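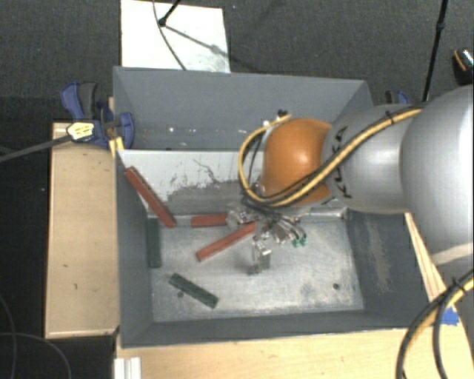 Shop Tips: Can a Machine Sort Your Parts Bin Yet?

Picking parts out of a bin is the chore I'd hand over first, and I love how close the machines are getting! An arm with a metal gripper can already reach into a deep bin and go after bars lying every which way. Give it one kind of bar, a bin that stays put and decent light, and you've got a helper worth having. Mixed junk from the bottom of the drawer — not yet.

The fun part is that whatever helps an arm helps your own hands too. A few things to try this weekend:

Clamp the bin. Two bar clamps over the rim will do, and a scrap of wood by the jaw saves the paint.

Go for sloping sides. Parts slide toward the middle, where fingers of any kind can get around them. A bar leaning flat against a wall is a pain for everybody.

Split the bin with a divider and work one side at a time.

Color your stock. Red for one size, green for another, and you can tell them apart from across the shop. Shiny bare metal floors throw glare, so a dull mat is nice if your parts are dull too.

Tie up cables at every bend. Leave slack at the joints or they'll tug.

Mark the bin's corner on the bench with bright tape so it goes back to the same spot.

Roksolana Bilyk wrote in to ask about laundry. Folding is coming along, but slowly, and I'd keep your basket for now. Dishes are somewhere in between (plates good, whisks terrible).

Next up in May: Ostap Polishchuk's trick for sorting 50 drill bits with a muffin tin.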